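Questions about the February supper and the place-setting table, collected from the sign-up sheet and from people who stopped me in the hall. Updated December 23, 2014. If yours isn't covered, ask me (Gobnait Brennan) or Lorcan McGrath.

## What is the Fludwood supper?

One long evening meal in February, three courses, everybody seated together at last! We've done it as a buffet up to now and it was lovely, but people kept eating standing up with a plate in one hand. This time every guest gets a proper place: napkin, fork, knife, spoon, glass. We have 241 seats and I can't wait to see them all laid.

## Do I need any experience to help set places?

None at all. If you can fold a letter you can fold the pocket napkin. Lorcan learned it in one go and he'd tell you himself he is no folder. Come to a practice evening, have a cup of tea, do a dozen, and your hands will know it.

## How do I fold the pocket?

Start with a square napkin, pressed.

1. Fold it in half, bottom edge up to the top.
2. Fold in half again, left to right, so you have a smaller square with the loose corners at the top right.
3. Take the top layer only and roll or fold that corner down toward the middle.
4. Turn the whole thing over, keeping the rolled corner where it is.
5. Fold the two sides in behind each other so you're left with a tall rectangle.
6. Flip it back and press with your palm.

If it springs open, the napkin wanted more ironing. Cotton holds best. The Pamlow ones (the thin batch, in the blue crate) are slippery and I'd save them for the bread baskets.
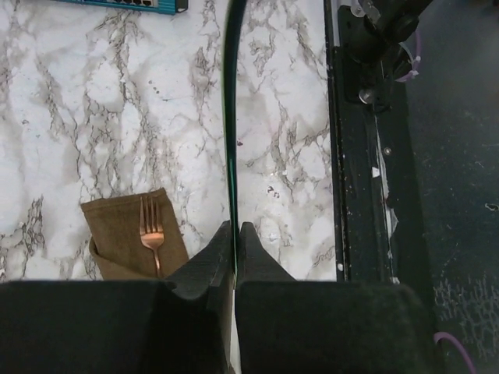
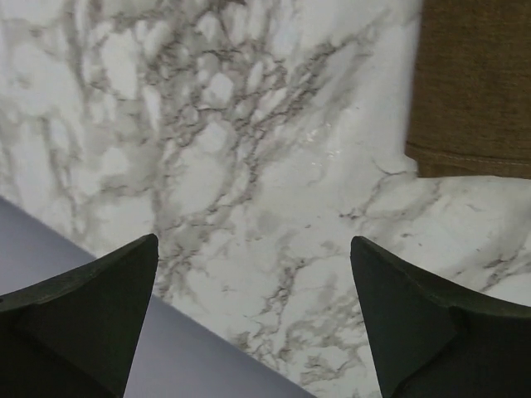
## Will the colors work on the marble counter?

I think they'll look wonderful, and I've gone back and forth on this more than is reasonable. Marble with a lot of gray and brown in it is busy, so anything patterned on top gets lost, and bright white napkins look a bit flat against it. The muted olive-brown sits quietly between the veins, and the copper-colored fork laid on it gets to be the shiny thing. I'd happily do the whole supper that way. We don't have enough olive for every seat, so the long tables get cream.

## Does the fork go in the pocket or on top?

Either! On top shows off the whole fork, and it's quicker. In the pocket travels better, so use that for any setting that has to be carried on a tray. Tines up in both cases, please, and keep to one way for a whole table.

## Can copper-colored forks go in the dishwasher?

Ours don't. Wash them by hand in warm water with ordinary dish soap, no scouring pads, and dry them right away with a soft towel. Water spots show up badly on that finish under the hall lights. Check the tines too, egg loves to hide there.

## How do I wipe down the marble?

Damp cloth, a drop of mild soap, another damp cloth, then a dry one. Never vinegar or lemon, which will dull the polish. With this much veining it's easy to miss a crumb or a smudge, so bend down and look along the surface with the light behind it. I find things every single time.

## How many napkins do we have?

At last count 273 clean and usable, which leaves a few over for spills. Mac an tSaoi has offered to lend more if we run short. Please don't take any home to wash without telling Lorcan, he keeps the list.

## What does it cost to come?

Nothing for helpers. For everyone else the price goes up on the door once the menu is settled. The hall and food come to about 3,000 and we have 1,416 in hand already, so we're getting there.

## Can I bring my own napkin rings?

Yes, and I'd love to see them! The Trurnier rings are a bit narrow for the pocket fold, so if you use those, do a plain roll instead. Put your initials inside with a bit of tape.

## When are the practice evenings?

Two in February, both at seven, both at the marble counter. Dates will be pinned by the coat rack. Bring an iron if you have one, we only own two and one of them leaks.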